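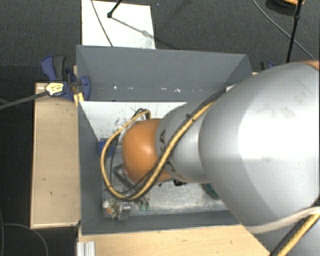 Home Threads Cells About
Print | E-mail

1/ Prello bin cell, June upkeep. The bin slid again, so I retightened the blue clamps. Paint marks next.

2/ Yellow cable: I left the loop wide. At joint limit a short one pulls out at the plug – ask me about error 2913.

3/ Cable ties every 20 cm now. Aasen's manual says 51. Aasen's manual is an optimist.

Comments

wostholm_fan: 23 here, no trouble

dullbit: paint marks, yes. finally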